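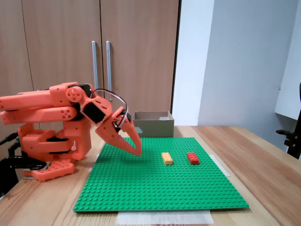

Lanus gripper comparison – README

Small set of recordings for comparing two gripper jaws on the same cheap printed arm. Job is always the same, pick up a toy brick and put it somewhere else. The jaws used are the tapered two-finger ones, printed in the same orange plastic as the arm, and the green baseplate does double duty as work surface and grid, so you can read off a brick position by studs and not fuss with a ruler. One pale yellow 2x4 and one red 2x4, both lengthwise away from the wall edge of the bench or toward it, same thing. Last updated Mar 31, 2019.

What's in it

171 episodes total. Each one has a video, a joint log and one line in episodes.csv. Two jaw types:

staniforth – pointed, wedge-shaped plates. Stiff. Tips meet first, base of the jaws stays slightly open.
prurnetti – blunt, with a soft pad glued on. Wider contact, worse view of the brick.

Jaw swap is two screws. Redo the zero after every swap, the closed position is not the same.

Files

episodes.csv – id, jaw, brick color, start stud, goal stud, result
joints/ – one file per episode, raw servo ticks, NOT degrees
video/ – same id as the joint file
calib/ – zero positions, one file per jaw swap
notes.txt – whatever got typed during the session, unsorted

Stud positions are column then row, counted from the near left corner of the plate. First stud is 0. The early December files counted from 1, these are fixed in the csv but not in notes.txt.

Setup

Arm clamped to the table edge, green plate in front, taped down. Plate sits a little crooked to the arm. Leave it. All the calib files assume that angle and straightening it breaks every one of them.

Controller is the Jarketti board, stock firmware, 15 joint readings a second. Tried 1000 ticks as the speed limit, too fast, wrist overshoots and the tips hit the studs. Everything in the release was recorded with the lower limit in calib.

Cable loop over the wrist needs slack. Too tight and it drags the wrist on long reaches, you see it in the log as a slow drift on that joint.

Results so far

Staniforth is better when the bricks are close together, points go down into the gap without pushing the other brick. Also better at small corrections. Bad at holding on – the brick pivots between the tips if the grab is off center, and then it lands rotated.

Prurnetti holds much better and mostly doesn't care about being off center. Knocks the neighbor over a lot. Pad picks up dust and has to be wiped or it starts slipping.

Neither one can press a brick down onto the studs reliably. "result = placed" means resting on the plate at the right spot, not clicked in.

No winner picked. For sorting I'd use Staniforth, for carrying Prurnetti.

Known problems

14 episodes have a joint log shorter than the video. Serial dropout. Marked short_log in the csv, skip them if you need alignment.

Gripper servo readings are noisy when fully closed. Don't use them to guess whether a brick is held.

Yellow brick washes out in some of the brighter videos. Color threshholds that work fine on red will miss it.

A few labels in notes.txt say "left brick" and "right brick". Those are from the camera side. Use the csv.

Todo

– rerun the close-together starts with Prurnetti and a thinner pad
– convert ticks to degrees, script is half writen
– try a longer Staniforth tip
– move the zero check into the record script so it can't be skipped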